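How Does a Robot Know Where Its Hand Is?
A Flornora Science Page for Curious Kids
October 2019

Close your eyes for a moment (after you finish this sentence, of course!) and touch the tip of your nose. Did you get it? Most people do, even with their eyes shut tight. Your brain keeps a kind of running map of where your arms and legs and fingers are, and it keeps that map up to date all day long without ever bothering you about it.

A robot doesn't get a map like that for free. Somebody has to write one, and they write it as software, the long list of instructions that a computer follows. This page is all about that software: how it sees, how it works out where things are, and how it decides what to do next.

Let's start with seeing. A camera hands the computer a picture, but to the computer a picture is only a big sheet of numbers, one set of numbers for every tiny dot. Imagine a coloring book with no lines in it, just numbers, thousands and thousands of them, and you have to say which numbers are a cup and which are the table under the cup. That's a hard job! The part of the software that does it is called perception, which is a grown-up word for noticing things and making sense of them.

One trick that helps a lot is to put a marker where the camera can find it. A marker is a square with a bold black pattern on white. The software knows exactly what the pattern should look like, so when it finds one in the picture, it can do a bit of geometry. Does the square look small? Then it's far away. Does it look squashed on one side? Then it's turned. From a single flat square the computer can work out how far off the marker is and which way it's tipped, and if the marker is fixed to a tool, it knows the same things about the tool.

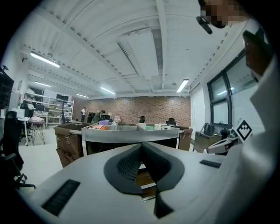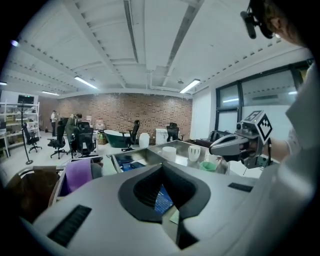

Black-and-white marker patterns, and a gripper up close in both.

Now, knowing where the hand is only gets you halfway. Next comes planning. Say you want a robot to move a cup from the left side of a table to the right side, and there's a tall pitcher in between. You would go around the pitcher, or over it, without giving it a thought. The planning software has to try out paths in its imagination first. It pretends to move a little bit, checks whether anything would bump, pretends to move a little more, and checks again. A planner we like to talk about at Flornora is called Laur, and Laur might try 200 different paths before it picks one, all in less time than it takes you to sneeze.

Then there's control, and control is the fussy one of the family. Motors aren't perfect. You tell one to turn this far, and it turns a tiny bit too far, or it stops a tiny bit short. So the control software keeps asking, over and over, "Where am I? Where should I be?" and makes a small correction each time. It's a lot like riding a bike. You never really go in a perfectly straight line, you just wobble left and right in wobbles so small that your grandma thinks you're going straight.

And how does the software learn what a good move looks like in the first place? Sometimes people show it. They hold a gripper in their own hand, do a job with it, and let the computer record how the gripper traveled. After plenty of turns at the same job, the software starts to find what all those turns had in common. You learned to tie your shoes in much the same way, by watching somebody do it again and again (and again!).

Try it yourself: The Human Robot

You need 2 players, a blindfold, a plastic cup and a clear table.

One player is the robot and wears the blindfold. The other player is the software and may only use 6 commands: left, right, forward, back, open, close.

Put the cup anywhere on the table. The software has to guide the robot's hand to the cup and get it picked up. Count your commands as you go. When the Wostwood after-school club played this game in April, their best score was 14 commands, and we'd love to hear if you can beat it.

When you've both had a turn, try adding "up" and "down" and see whether the job gets easier or whether you just end up giggling more.

Words to know

Perception: working out what is in a picture and where it is.
Marker: a printed pattern that a computer can find easily.
Planning: choosing a path before moving.
Control: making small corrections while moving.

Next time on the Flornora Science Page: why do robots find socks so hard to fold?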